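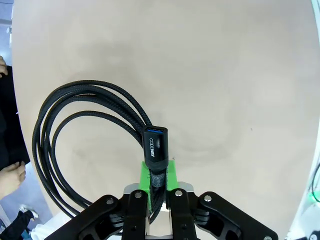 Hasgate library starts lending cables, and wants your spares

Residents of Hasgate will be able to borrow computer cables with a library card starting in April, under a lending service put together from donated leads that had been sitting in drawers and closets across town.

The Hasgate Public Library says 292 cables have been handed in since the collection box went up by the front desk. Most are USB cables, chargers and extension leads. The rest include video cables, audio cables and a few printer leads old enough that staff are still deciding whether to keep them.

Lino Sorrentino, who runs the library's equipment desk, said the idea came from the questions he gets at the counter.

"People come in with a laptop and a hard drive and the one cord they need is at home, or it's broken," he said. "They don't want to buy one for a single afternoon. We had three in the back office and they were always out."

Sorting takes place in the library's ground floor workroom, on the long side of the building facing Buldale Road. Each cable is untangled, wiped down and checked for bent pins or splits near the connectors. It is then wound into loops, fastened and put in a bin with others of its type. Cables that fail the check go to the county electronics recycling point in Buldale.

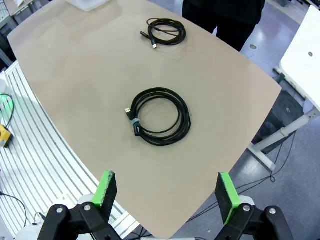
Winding takes longer than anything else, Sorrentino said. Long cables are coiled in wide loops so that the cord is not bent sharply where it meets the plug. Thin ones can be wound tighter. Hook-and-loop ties are used where the library has them, and it has asked for more. Rubber bands and twist ties are being removed from donated cables, as are old name labels.

Borrowers may take 2 cables at a time and keep them for 8 days. There is no charge, but a cable that does not come back will be billed at replacement cost, the same as a book. Loans can be renewed once if no one else has asked for the item. Cables will be listed in the library catalog by connector type and length, and can be reserved online or by phone.

The bins and shelf labels were paid for by Valtonen, the hardware store on Main Street, which also gave the library a cable tester. The Hodent branch will have a smaller selection later in the spring if the service proves popular. Staff there are already taking donations.

The library building opened in 1893 and has few wall outlets in its older reading rooms, so extension leads are expected to be among the items used most on site. Those will be kept separately at the front desk and cannot be taken home. 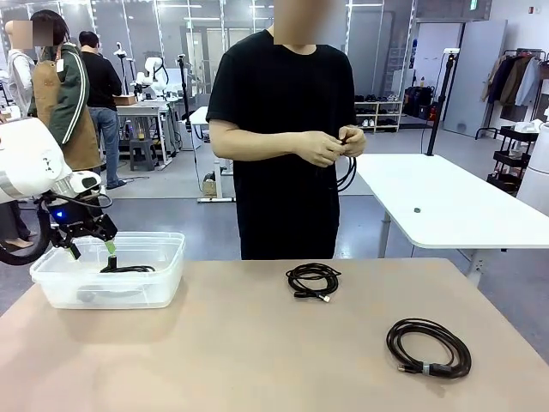
Coiled cables on the table and in a bin during sorting for the new lending service.

Donations are accepted whenever the library is open. Cables should be complete, with a connector at each end, and should be free of tape. Power adapters are welcome if the label can still be read. The library cannot take batteries, phones or anything with exposed wire.

Questions can be directed to the equipment desk, which is staffed until 6 p.m.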